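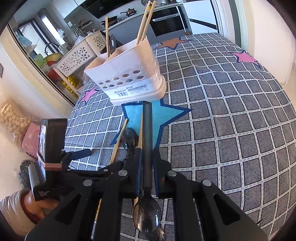 Gripper holding a long spoon by the table caddy, open day, 8 Sep 2024.

Sorting utensils: notes from the Nalberg open day

Visitors could try the hand-held gripper on chopsticks and spoons at a kitchen table. The points below apply equally well to tongs.

Grip a long spoon near the bowl and keep the handle in line with the jaws. Close slowly. Thin chopsticks tend to get pinched along with whatever lies next to them, so spread the pile first.

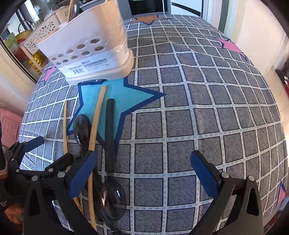
Donurel Kitchen Methods Group

Open the jaws fully before lowering them over the pile. Take the top piece first. Set the caddy at the far side of the table, holes facing you, and load chopsticks before spoons.

Malou Arnardóttir ran the table and allowed three tries per visitor. Wipe jaw pads with a damp cloth between sessions. The next open day is in March.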